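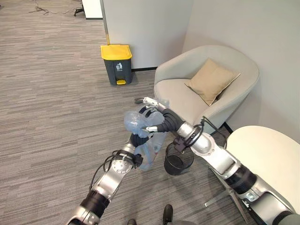

The Slanina Pamphlets: Texts and Reader Notes on Censorship and the Press

Version 2, released February 8, 2024
Prepared by Hamdia Nigatu and Domenica Camenzind

Welcome, and thank you for taking an interest in a pile of old pamphlets. The Slanina Pamphlets is a small collection of typed-out texts, all of them arguments about who should be allowed to print what, together with the notes that readers left in the margins. It grew out of the Prorkasov bequest, a private library that went to the reading room in Slanina when its owner's family sold the house, and it has been a labor of love for the two of us ever since.

We have tried to write this file for someone who has just downloaded the folder and is wondering what on earth all the little files are. If you already know your way around a table of texts, skip down to "What is in the folder" and come back when something looks odd.

Background

The pamphlets were all put out by Enis, a small press that ran for 30 years and never seems to have had more than a room and a half to work in. Enis printed poetry, walking guides, a cookbook that still turns up at yard sales, and a long series of short works on censorship, libel, licensing, school libraries and the manners of public debate. It's only that last series you will find here. (Domenica would dearly like to do the cookbook one day, and I have stopped arguing.)

What makes the series so pleasant to read is that the writers did not agree with each other, and Enis plainly liked it that way. A pamphlet calling for every libel law to be struck from the books would be followed a few months later by a reply from a retired court clerk who thought that was madness, and then somebody would answer the clerk. You can follow a few of these quarrels from start to finish. We have linked them up in the table, so you don't have to puzzle out who is grumbling at whom.

The Prorkasov copies are special for another reason, and it's the reason we started. They were lent out freely, and the borrowers wrote in them. Some of the notes are a single word ("Bosh" is a favorite). Others run down the whole side of the page, turn the corner and finish upside down at the top. Taken together they are a lovely record of ordinary people thinking hard about free speech with a pencil in hand.

What is in the folder

texts - one plain text file for each pamphlet, 34 in all. Page breaks are marked with a line holding the page number in square brackets.

notes - one file of margin notes for each pamphlet, under the same name as its text. A pamphlet with no notes still has a file, and the file is simply blank. We went back and forth on that, but it keeps the names matching.

pamphlets.csv - the main table, one row for each pamphlet.

replies.csv - a short table of which pamphlet answers which.

corrections.txt - everything we have fixed, in the order we fixed it, with the initials of whoever did the fixing.

The main table has 12 columns:

id - our own short code, also used for the file names
title - as printed on the title page, odd capitals and all
author - as printed
author_real - the writer's real name, where a pen name was used and we are sure
year - year of printing, left blank if the pamphlet doesn't give one
pages - number of numbered pages
topic - one of our topic words, explained below
stance - a short phrase in our own words
has_notes - yes or no
hands - how many different people seem to have written notes
condition - good, fair or poor
remarks - anything that wouldn't fit elsewhere

How the texts were made

We typed them. I know that sounds terribly old-fashioned, and we did give scanning software a fair try at the beginning, but Enis used a worn set of type in which the letter e is very nearly a c, and cleaning up the results took longer than starting fresh. So one of us typed each pamphlet and the other read it back against the paper copy. Where we disagreed about a word we looked at it together under the good lamp, and if we still disagreed we marked it with a question mark in curly brackets.

Spelling, punctuation and paragraph breaks follow the printed page. We did not fix misprints, even the funny ones. Words split by a hyphen at the end of a line have been joined back up, except where the hyphen belongs there anyway. Italics are shown with underscores on either side of the word. Footnotes have been moved to the end of the page they sit on and keep their original stars and daggers.

The margin notes were harder. Each one is given with its page number, a few words of the printed text it sits beside, and a letter standing for the handwriting, so that "B" in a given pamphlet is always the same person within that pamphlet. Please don't assume that B in one pamphlet is also B in another! We thought about matching hands across the whole shelf and decided we weren't good enough at it. There is one reader, fond of green ink and very rude about judges, whom we would both recognize anywhere, and we have mentioned that hand in the remarks column whenever it shows up. Everyone else is only a letter.

The catalog records were kept in Plellix while we worked and exported at the end. If you use Plellix yourself, the main table will go straight back in without any fuss. If you don't, any spreadsheet program will open it. Do choose UTF-8 when it asks, or the accents in the names will come out as nonsense.

Topic words and stances

Every pamphlet has one topic word: libel, licensing, schools, theater, postal, manners or general. "Postal" covers the seizing of printed matter in the mail, a subject that made Enis writers very cross indeed. "Manners" is our own invention for the pamphlets that ask how people ought to argue as well as whether they may.

The stance column is the weakest part of the whole collection, and I'd ask you to treat it gently. It is a phrase such as "against licensing, but would keep a register" or "for removal of school books by parents' vote." We wrote these after reading each pamphlet through, and we tried hard to be fair to writers we found tiresome. But a stance is a summary, and the authors here change their minds between page one and the last page more often than you'd expect. For anything that matters, please go to the text.

What you might use it for

People have told us they are reading the collection alongside newer books on free speech, and we think that is a fine thing to do with it. It would also suit a class on how to follow an argument, a study of how readers answer back to print, or a quiet evening. Several of the reply chains read beautifully aloud with two or three voices.

It's too small to say anything about what the public at large believed. These are the views of people who wanted to write for Enis, annotated by people who borrowed from one household's shelves, and both groups knew each other far too well to stand for anybody else. Please don't count up the stances and report the result as opinion.

Things to be careful about

Some of the language is unkind. The writers quote the very material they are arguing over, and a few of the theater and schools pamphlets repeat slurs in full. We have left these as printed and put the word "caution" in the remarks column for any pamphlet where they appear.

The margin notes now and then name private people, mostly neighbors, and mostly to complain about them. We have replaced those names with a dash inside square brackets. Names of officeholders and published authors are left alone. If you come across one we missed, please write to us and we'll take it out and make a line for it in the corrections file.

The pages of the pamphlets marked "poor" have suffered from damp. Gaps are shown with three dots in square brackets, and we have never guessed at what was in them, however tempting it was.

What changed in version 2

All the margin notes are new to this version; the first one had only the printed texts. We also split the old topic "law" into libel and licensing, added the hands column, and corrected a long run of page numbers in the postal pamphlets, where I had happily counted the title page and Domenica had not. If you cited a postal pamphlet from the first version, do check your page references.

Next on the list is an index of the books and newspapers that the pamphlets mention. We hope to start it in March, when the reading room goes back to its longer hours, and it will come as a separate table so that nothing in the present folder needs to move.

Terms of use

The heirs of the press have kindly agreed to free reuse of the texts for reading, teaching and research. You may copy them, print them and pass them along, provided you name Enis as the publisher and the Prorkasov bequest as the source of the copies. Our own tables and the typed notes may be used in any way you like. If you'd like to reprint a whole pamphlet for sale, please ask first, and we will pass your letter on to the family.

How to cite

Nigatu, Hamdia, and Domenica Camenzind. The Slanina Pamphlets: Texts and Reader Notes on Censorship and the Press. Version 2. Slanina, 2024.

Getting in touch

Corrections are very welcome, however tiny. Send the pamphlet id, the page, and what you think it should say, care of the reading room in Slanina. A photocopy helps if you happen to own another copy of the same pamphlet, and if you do own one, we would love to hear about it anyway - especially if somebody has written in it.

Hamdia Nigatu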